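Forum > Student projects > Manipulation and grippers

Posted by Chrysanthi Fragkou, October
Filed under: demonstration data, two-handed tasks, coursework

Stacked containers: trained policy closes too low and takes both

Our module project at Derkham is a two-handed sorting task taught from demonstrations with hand-held grippers. The objects are food containers and a wire basket. The policy is meant to take the top container off a stack and place it in the basket.

We have 700 demonstrations and have trained for five runs with the same settings. Single containers are fine. With a stack, the fingers tend to close at the height of the lower container, so the whole stack is lifted or pushed. Changing the learning rate made no difference. I suspect the finger camera has too little to go on when one container is pale and the other is clear, but I would like to rule out the demonstrations before we change the hardware. The report is due in four weeks.
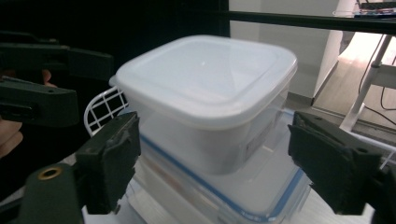
Florante Quiambao
How many of the 700 include a stack at all? If most of them are single containers, the policy has learnt one closing height and is using it everywhere. Plot a histogram of finger height at the moment of closing, stacks only. A narrow peak near the table means the data is at fault and no amount of training will shift it.

Chrysanthi Fragkou
Over half are single containers. I will do the histogram tonight. All of the demonstrators were told to start with both grippers raised and facing each other, then approach together, so the starting poses should at least be consistent.

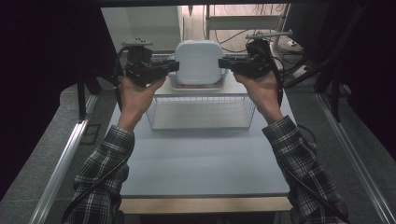 Both grippers raised, container and basket between them.

Florante Quiambao
Consistent starting poses help with alignment but they also hide the problem. If every approach comes down the same path, the height at closing is hardly represented as a decision. Vary the start by a few centimetres in height and record stacks and singles in mixed order. Last year the Bondivley group had the same fault and cured it with new stack demonstrations, keeping the old set.

Grarnov_lab
Use a depth camera. We did and had no trouble.

Pappas workshop account
A depth camera may not solve this. Clear plastic often gives holes or false readings, and the lower container is the one you need to see. Before spending anything I would check three items.

First, the time offset between the two gripper cameras and the pose log. An offset of a few frames at approach speed is enough to put the closing height out by the thickness of a lid. Tap the two grippers together at the start of each recording and line up the tap in both streams.

Second, exposure. On a white table the automatic setting tends to pull everything down, and the edge between a pale lid and the surface behind it loses contrast. Fix the exposure manually and keep it fixed between sessions. A matt mid-grey sheet under the work area is a cheap test.

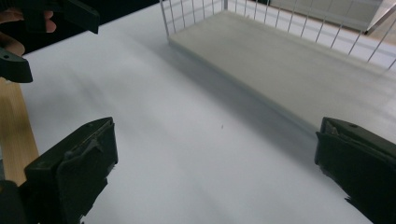
Third, the crop. Many training scripts trim the image to a square and resize it, and a careless crop removes the fingertips. If the fingertips are missing from the training images, the network has no reference for where the pads are relative to the rim. Save a batch exactly as the network receives it and look at it by eye. Our own set had 1666 recordings and we found the crop fault only after the second full training run.

Chrysanthi Fragkou
Histogram done. Narrow peak, low, as Florante predicted. The crop was also taking off the lower part of the image — fixed now. We are recording more stacks with varied starts and will leave the exposure test until those are in.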